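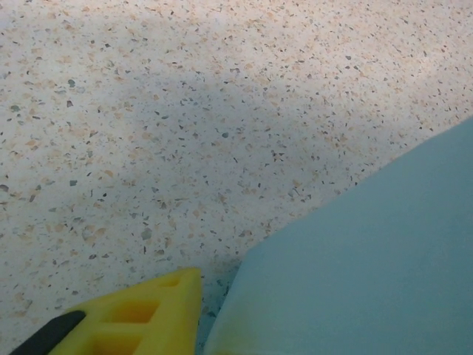
Go for the speckle, it hides the crumbs, was what one regular at Hustura told me when I asked around about the new benchtops, and I have to say I'm coming round to it. The shared kitchen on Stesum Street reopened on 1 July 2021, and the old plain tops are gone. What we've got now is a creamy off-white full of little jagged flecks – peach, grey, near-black, even the odd slate-blue one if you go looking (I did, while the kettle boiled!).

Zullum did the fitting, which took 11 days and meant all of us eating sandwiches on the steps. Bookings are open again at 70 dollars a session, same as in February, and there's a new shelf for your own jars. Please use a board when you're chopping – the tops are for everyone, and I'd love them to stay this nice.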